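Notes for the Floltent talk, 8/28/23

Hi everyone, I'm Wendelin Aigner. I worked the night desk at the Berhe shelter when the Derko River came over its banks. (Pause, let people find seats.)

Start with the bus thing. We were told to expect 1459 people from the low side of town, and we got 3979 over the whole week. So the cots ran out on the first night — I still get mad telling this!

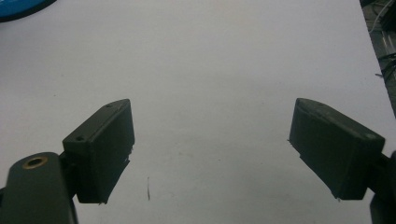 *6 min talk, 5 if I skip the pharmacy story*

Okay, the sign-in line. Folks had been standing in the rain with kids and dogs, and we were asking for a street address twice. Dumb! By the second night we took a name, a phone number and any medicine they needed, and the line moved.

Pharmacy story goes in at this point, if there's time. (Insulin, the Mokorari road closed, the guy with the boat.) 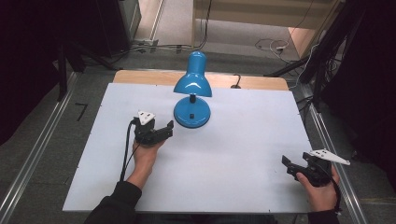 Then the part I care about most, going home. People wanted to know when their street would open, and all we had was a county map from that morning. Please, if you run a shelter this August, put one person on road news and let them do only that.

Questions. Ask for the lights up first.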